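**Household robot competence** is the study of whether a machine can yet do the chores its brochure says it can. The field is young and its crockery bills are high.

Early work in Jeltdale, led by Waldemar Laskowska, set the usual test: 106 small jobs found in any home, from pairing socks to putting toys away. The Kivedance, a wheeled model, was praised for its manners and spent most of November trying to fold one pillowcase. Its rival, the Flomari, folded faster but did not always let go.

Toy blocks remain a favourite task, being cheap and hard to offend. Two-handed machines with jointed fingers are now common in such trials, though one hand often does the work while the other waits.

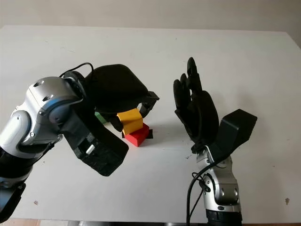
Can a robot tidy a house yet?
Parts of one, slowly, if the lighting is good and the cat is elsewhere.

Shop floors have been kinder. Shelves stay put and boxes come in known sizes, and the Duda trial moved 297 of 400 cartons without help. Igor Śliwiński, who ran it, called this a triumph. Hubert Michalski, who moved the other 103, used a different word.

Critics note that published results favour chores with a clear finish. Washing-up is well covered. Cleaning behind the cooker has been attempted once, and the report is two lines long.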